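Rosalba Ferri
18. Januar 2018

Heute ein längerer Faden über unsere zwei Handgreifer und wie wir sie pflegen. Mehrere Leute haben mich gefragt, und ich schreibe es lieber einmal ordentlich auf. Entschuldigt bitte mein Deutsch, ich lerne es noch immer.

Zuerst zur Station. Sie heißt bei uns Hurila, und sie besteht aus dem Paar Greifer, dem Tragegurt, einem Rechner und einer Ladeschale. Mehr ist es nicht. Trotzdem habe ich im November fast zwei Wochen gebraucht, bis alles ruhig gelaufen ist.

Das größte Problem war die linke Backe. Sie hat sich nach jedem Schließen ein wenig verdreht, vielleicht einen halben Millimeter. Mit dem Auge sieht man das kaum, aber in den Daten ist es sehr deutlich.

Ich habe zuerst die Feder verdächtigt und sie gewechselt. Keine Änderung. Dann die Achse, auch keine Änderung. Manouchehr Rezaei hat mir dann geraten, den Schlitz im Inneren der Backe zu reinigen. Dort sammelt sich feiner Abrieb, und der drückt den Finger zur Seite.

Also: Backe abnehmen, Schlitz mit einem trockenen Pinsel ausbürsten, danach mit einem Tuch ohne Fasern durchziehen. Kein Öl! Mit Öl klebt der Abrieb beim nächsten Mal noch fester. Das habe ich leider selbst ausprobiert. 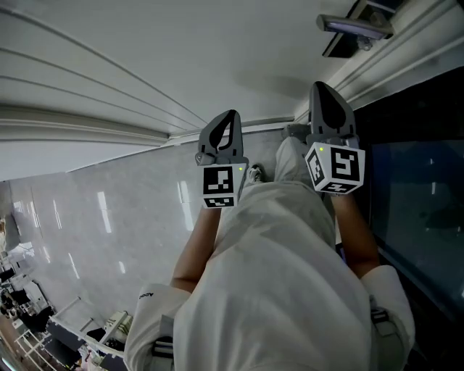 Nach der Reinigung kommt bei mir immer die Kontrolle der Würfel. Die Würfel sitzen unter den Backen, und von ihnen hängt ab, ob die Software die Position der Hand richtig berechnet. Ich halte beide Greifer nach vorne, den rechten etwas höher als den linken, und schaue zuerst auf die kleine grüne Anzeige an jedem Würfel. Leuchten beide, gehe ich zu den Mustern weiter. Die Flächen müssen matt und sauber sein, ohne Fingerabdruck und ohne Kratzer an den schwarzen Feldern.

Wenn eine Fläche schmutzig ist, nehme ich nur ein leicht feuchtes Tuch. Alkohol löst bei unseren Aufklebern den Druck an. Vittoria Zanetti hat so im Herbst eine ganze Seite verloren, und wir mussten auf Ersatz von Irkance warten.

Neue Aufkleber bitte nicht nach Gefühl setzen. Ich lege eine Schablone an die Kante und drücke von der Mitte nach außen. Eine Luftblase unter dem Muster ist schlimmer als ein kleiner Kratzer, denn die Fläche ist dann nicht mehr eben.

Zum Kalibrieren: Ich mache sieben Haltungen, jede zwei Sekunden lang ruhig. Danach öffne und schließe ich jeden Greifer langsam bis zum Anschlag. Die Software schreibt am Ende einen Wert für die Abweichung. Unter 60 bin ich zufrieden, darüber fange ich von vorne an.

Achtet dabei auf den Boden. Ein polierter Boden spiegelt die Deckenlampen, und manchmal verliert das Programm dann für einen Moment einen Würfel. Es hilft, wenn man sich ein Stück dreht. Gianni Valentini legt einen grauen Teppich aus — auch eine gute Lösung, nur muss man ihn tragen.

Schrauben: Die vier am Griff ziehe ich nach etwa 200 Zyklen nach. Mit der Hand, mit dem kurzen Schlüssel. Der Akkuschrauber hat in Kunststoff nichts zu suchen, die Gewinde sind schnell kaputt.

Der Gurt gehört für mich auch zur Wartung. Eine lockere Schnalle bedeutet, dass die Kamera während der Arbeit langsam nach unten rutscht. Ich ziehe den Gurt an, gehe ein paar Schritte, bücke mich einmal und ziehe dann noch einmal nach. Lose Enden stecke ich fest, sie hängen sonst gern vor der Linse.

Darcy Caron hat gefragt, ob man die Backen von der alten Wina-Serie verwenden kann. Ja, aber der Finger ist dort weniger gebogen und die Öffnungsweite stimmt nicht mehr. Man muss sie im Programm neu eintragen, in der Datei Caruso, Zeile 129. Bitte vorher eine Kopie machen.

Ein Fehler, den ich noch nicht verstehe: Manchmal meldet der rechte Greifer nach der Pause »geschlossen«, obwohl er offen ist. Einmal ganz zudrücken und loslassen, dann stimmt es wieder. Wenn jemand die Ursache kennt, schreibt mir bitte.

Nachtrag, weil schon zwei Personen fragen: Der Pinsel ist ein normaler Malpinsel, Größe vier, mit weichen Haaren. Die Schablone kann ich euch als Datei schicken, aber erst morgen, sie liegt auf dem Rechner in der Werkstatt.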